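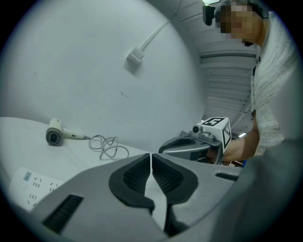 Manaia Quinlan 看完我们的初稿以后回了一句：你们写了这么多页的用电时段，可是住在走廊尽头那几间的人到底为什么总在半夜洗头，我读到最后也没读明白。我们把这句话贴在小组文档的最上面，后来整份报告差不多就是围着它重写的。

合租公寓早晚高峰的公共用电与作息协调
社会调查课程 小组结课报告（修改稿）
2026年10月28日

一、我们为什么选这个题目

选题那几周大家其实争得挺厉害的。有人想做校门口的早餐摊，有人想做二手教材，最后定下合租公寓的用电，说起来有点不好意思，是因为组里四个人当中有三个正住在这样的房子里，每天早上都要碰上一两回跳闸。吹风机、电水壶、电煮锅凑到一块儿，整层楼忽然就安静了，接着走廊里响起拖鞋声，总有一个人叹着气去推闸。我们想，既然天天要过这样的日子，不如认认真真地问一问，别的人是怎么过的，有没有谁家过得比我们好一点。

调查的地点是 Partington 公寓，一栋分租给学生和刚工作的年轻人的老楼。楼不高，每层一条长走廊，两头各有一间公用洗漱间，中间是厨房。我们发出去的问卷收回有效的81份，另外又和愿意多聊几句的住户做了39次访谈，短的一杯茶的工夫，长的聊到人家晚饭都做好了，还留我们吃了面，在这里要再谢一次。

二、前人怎么说，我们怎么看

老师在课上提醒过，讲公共资源的书很容易把人写得太精明，好像每个人一睁眼就在算账。我们读文献的时候也有这个感觉。很多文章从“每个人都想多用一点”讲起，接着讲要不要收费，要不要限额。这些道理当然是通的，可放到一条走廊里，就显得有点冷。住在一起的人会记得谁上夜班，谁最近在准备考试，谁感冒了要多烧两壶水。这些记得和体谅没有写在任何一张纸上，却在悄悄地安排着谁先用、谁后用。

所以我们给自己定的问题比较朴素：在没有明文规定的情况下，住户是怎样错开用电的？有了明文规定以后，又变成了什么样？

三、调查是怎么做的

问卷分三个部分，第一部分问作息，第二部分问常用的小电器和使用时段，第三部分问遇到冲突时怎么办。第一版问卷我们自己觉得很周到，拿去给邻居试填，对方填到一半就去收衣服了，回来说忘了填到哪儿。后来删掉了将近一半的题，把“请估算您每周使用电热器具的总时长”这样的句子改成“你一般什么时候洗头”，大家一下子就愿意写了，有人还在空白处写了好长一段，讲她如何为了不和隔壁撞上，把闹钟改了三回。

访谈是两个人一组去的，一个问，一个记。我们没有录音，有几位住户听到录音两个字就坐直了，话也变得很官方，于是干脆只用笔记，当天晚上对一遍。这样做的坏处是原话记得不全，报告里引到的地方，意思我们都回去核对过，字句上难免有出入。

七月里我们还做过一次预调查，那时候楼里住的人少，空调又用得多，情况和开学后很不一样，所以那批数据没有并进来，只在讨论里提一下。

四、主要发现

（一）早上的高峰很窄，晚上的高峰很长

早上最挤的是七点一刻到八点。上班的要出门，有早课的也要出门，洗漱间门口常常站着抱着脸盆的人。晚上就松散得多，从九点一直拖到十二点以后，各人有各人的节奏。按道理说晚上应该更从容，可是访谈里抱怨晚上的人反而多，原因多半落在声音上。有位住户说得很实在，跳闸了推上去就是，睡着了被吵醒，那一晚上就算完了。

（二）先来后到之外，还有一套看不见的次序

大多数人嘴上都说“谁先来谁先用”，可细细问下去，例外多得很。要赶早班车的可以插到前面，只要头天晚上打过招呼。新搬来的人往往会主动让老住户，过上一两个月，熟了，也就不让了。上夜班的人下班回来，楼里刚好是最忙的时候，大家默认他可以先洗，因为他洗完就要睡。

回到 Manaia 问的那个问题。走廊尽头几间的住户为什么半夜洗头，我们第二轮专门去问了。那几间离配电箱最远，一旦跳闸，要走过整条走廊去推闸，路上还得经过每一扇门，他们说走得很难为情，总觉得人人都知道是自己惹的。于是慢慢就养成了等别人都用完再用的习惯。这一点第一稿里完全没有写到，我们光看时段分布，把它归成了“作息偏晚”，想想真是惭愧。他们当中有两位其实很早就困了，是硬撑着等的。

（三）写下来的规定，有时帮忙，有时添乱

二楼和三楼的做法正好可以对照着看。二楼用的是一个叫 Misero 的排班小程序，住户在上面登记时段，撞上了会有提示。三楼什么都不用，只在厨房冰箱上贴一张纸，谁有特殊情况就写一行。

二楼刚开始用的那阵子，跳闸确实少了，大家很高兴。后来麻烦也跟着来了，有人占了时段不来，有人来晚了五分钟，后面的人就站在门口看手机上的时间，彼此都有点不自在。从前可以笑着说一句“我马上好”，现在好像成了违约。到我们访谈的时候，二楼还坚持登记的人已经不多，但他们保留了一个好习惯，第二天要早起的人会在上面留个言。

三楼的那张纸看着很随便，字迹也乱，可是我们把它抄下来读了一遍，觉得特别有意思。有写“明天面试，七点借用十分钟”的，底下不知是谁添了“加油”；有写“水壶坏了，先别用”的；还有一行只写了“对不起”，没有落款，访谈里问遍了也没问出是为了什么事。

（四）电费并没有大家想的那么要紧

我们原先猜，矛盾的根子在分摊电费上。一层楼公共部分一个月的电费是278元，摊到每个人头上并不多，问卷里把“费用不公平”选为首要烦恼的只有2份。多数人更在意的是事先有没有人说一声。这个结果出来以后，我们把原来准备了好几页的分摊方案拿掉了，写的同学很舍不得，所以放在附录里，有兴趣的读者可以翻一翻。

五、讨论

Murray Trevaskis 在中期交流会上提过一个意见，说我们好像太偏爱三楼了。这话说得对。三楼的人少，又大多住满了一年，彼此叫得出名字，一张纸当然够用。二楼半年里换了不少住户，靠记得和体谅来安排，对新来的人其实并不公平，因为他们连该体谅谁都还不知道。明文的排班虽然生硬，却让一个刚搬进来的人第一天就知道自己什么时候可以放心地洗头，这也是一种周到。

我们也想过，是不是增加一路电就什么事都没有了。向物业打听过，老楼改线要整栋一起做，短时间里不会动。而且七月预调查的时候人少电足，空调一开，洗漱间照样有人等，等的是位置和热水。可见电只是其中一件事，早晨的那点时间才是大家真正在分的东西。

另外要老实交代几处不足。四楼的住户我们只访到很少几位，他们的情况在这份报告里说得很薄。组里的同学自己就住在楼里，有些邻居碍着面子，对我们恐怕没有把不满全说出来。还有，整个调查只跑了一个学期的前半段，到了冬天用电取暖的时候会怎么样，我们不知道，很希望下一届有同学愿意接着做。

六、几点建议

给住户的：搬进来的第一周，和同走廊的人交换一下大致作息，写在纸上也好，口头说也好。要早起或者晚归，提前一晚打个招呼。跳闸以后，离配电箱近的人顺手推一下，别让尽头的几间总是跑这一趟。

给物业的：在走廊另一头也装一个能看到的用电提示，洗漱间的灯换亮一些，入住须知里把每层能同时带动多少电器写清楚。现在那份须知写的是“请合理用电”，我们问过的人里没有谁说得出怎样算合理。

给用小程序的楼层：时段可以放宽，允许前后挪一挪，留言功能比排班功能更值得留下来。

七、分工与致谢

问卷由全组一起设计，录入和核对轮流做，访谈笔记的整理花的时间最多，前后改了四遍。感谢 Partington 公寓各层的住户，感谢 Manaia 那句不客气的评语，也感谢三楼答应让我们抄那张纸，抄完以后我们照原样贴回去了，只是胶带换了新的。

附录一 问卷（删改后的版本）
附录二 公共电费分摊的三种算法
附录三 三楼冰箱留言抄录（已隐去房号）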